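Sinden Adds Oat and Barley Bar Mix to Breakfast Line
10 Mar 2021 | By Eugénie Moulin
Shares: 21 | Comments: 2

CLODINE – Sinden will ship a dry baking mix for breakfast bars to grocery stores in May. The mix, sold as Cornano, contains rolled oats, barley flour, ground flaxseed and salt. It contains no added sugar. The home baker adds mashed banana, oil and one egg.

Each bag weighs 372 grams and fills one square pan. Bars bake at 350 degrees and keep for five days in a closed container – longer if frozen. Barley flour is milled at the company's Steinbach plant, which also packs the finished product.

The recipe was tested in home ovens before release. Baking time was raised by two minutes after those tests. The mix contains gluten and is packed on a line that also handles almonds.

Stores may order by the case under item number 1802.

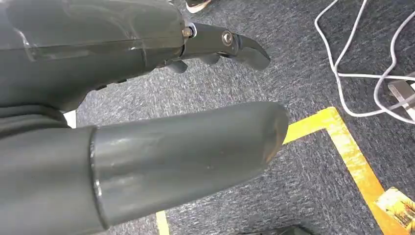 Comments (2)

oatmom: Does it work with applesauce in place of the banana?

R. Keller: Will there be a bigger bag?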